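Grernholm knot

The Grernholm knot is a decorative paper and ribbon fold used on gift wrapping, greeting cards and small wall hangings. It is made from a single strip, folded back on itself to form a flat six-sided rosette with two loose tails. Craft books often call it a traditional technique, but the evidence for any great age is thin, and most of what is said about its origin can be traced to a handful of hobby pamphlets that quote one another.

Name and origin

The usual story holds that the knot was developed in the village of Grernholm, where households are said to have folded it from leftover wallpaper borders. No dated piece from the village has been produced. The earliest known printed instructions are in a Laskowska pattern leaflet, an undated sheet listed in the publisher's catalog as number 241. It gives the fold no name at all and calls it simply "a rosette for parcels." The place name appears only in later reprints, with no source.

Juwita Liem, who compared the surviving leaflets for a paper craft newsletter in October 2020, argued that the village story was added to help sell ribbon. She pointed out that the fold needs a strip with the same finish on both sides, while wallpaper borders were normally printed on one side only. Supporters of the older account reply that the blank side can be hidden with an extra turn. That is true, but none of the leaflets shows such a turn.

Method

The standard strip is 15 inches long and one-half inch wide. It is folded at 60 degrees, turned over, and folded again until six points have been formed. The last point is tucked under the first, and a dab of craft glue holds the center. Satin ribbon tends to slip at the third fold, so many instructions call for stiffened ribbon or heavy paper. 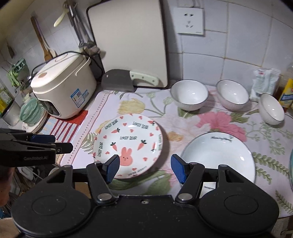
Claims that the knot will hold without glue should be treated with some caution. They rest on the friction of the tucked point, which varies a good deal with the material. Waxed paper opens readily. Uncoated card stock grips better but cracks along the folds unless it is scored first.

Variants

The Zalter variant adds a second strip in a contrasting color, giving a woven look at the center. It is often described as a separate knot, although the folding order is identical. The Ritness star has longer points and is made from a 39-inch strip — wasteful for a gift tag, but popular for window decorations. A supposed eight-pointed form appears in several craft books. The diagrams printed with it do not produce eight points when followed as drawn, and it may be a copying error.

Symbolic meanings

Some kits state that the six points stand for health, luck, and other good wishes, and that 300 knots were once strung together for a wedding. Neither claim appears in the early leaflets. The number in particular seems to have come from packaging, where it first described the number of strips in the box.

See also: Paper rosette; Ribbon folding; Gift wrapping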